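Pludbridge: two-handed demonstrations with hand-held grippers

Data card, second release (February)
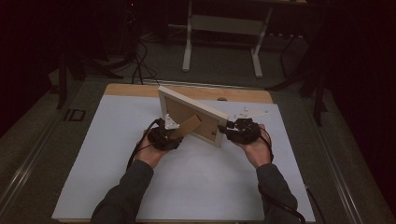
Pludbridge is a set of demonstrations of household handling tasks, done by people at a table with a hand-held gripper in each hand. We collected it to test one question: does a policy learn a two-handed turn better when the head view is included in training, or are the gripper signals enough?

Contents

The release holds 3,670 episodes. Each episode has a head video, the opening width of both grippers, the pose of both grippers and a short text label. There are 7 task families. The largest is picture frames: lifting, turning over, folding the kickstand in or out, standing the frame up, handing it from one side to the other. The others are boxes, books, folded cloth, jars, trays and cables.

Method

The person stands or sits at the table and works at their own pace. They are told the goal but not how to hold the object, so the same task is done in quite different ways. Some people turn a frame by its corners, others by the long sides. We kept both.

An episode starts when both grippers are open and ends when the person says "done". Drops are kept and carry the label "drop". Episodes where one gripper lost its pose for longer than 2 seconds were removed.

Labels were written by Matúš Tóth and Radomír Hrnčiar and checked by Aatos Mustonen. Where they disagreed on the start of a step, the earlier time was used.

Splits

200 episodes are held out for testing. They use objects that do not appear in training, including all the frames from the Dranerden batch. Please do not tune on them.

Result so far

With the head view, the policy finished the frame turn more often than without it, and the gap was widest on frames with a kickstand. On boxes and books we saw no clear difference. Without the head view the most common failure was closing one gripper too early - the policy seemed to have no idea the far corner was still out of reach. We have not tried other camera positions.

Known problems

Gripper width drifts a little in long episodes. Correct it with the offset file before training.
Left and right were swapped in part of the first release. Fixed here, so old and new files should not be mixed.
Cloth episodes are few and mostly by one person.
Glass in the frames gives reflections in some videos. These are not marked.

Use

Free for research. Faces and voices have been removed from the video files. Questions about the labels go to Matúš Tóth, anything about the pose files to Vlastimil Rusnák.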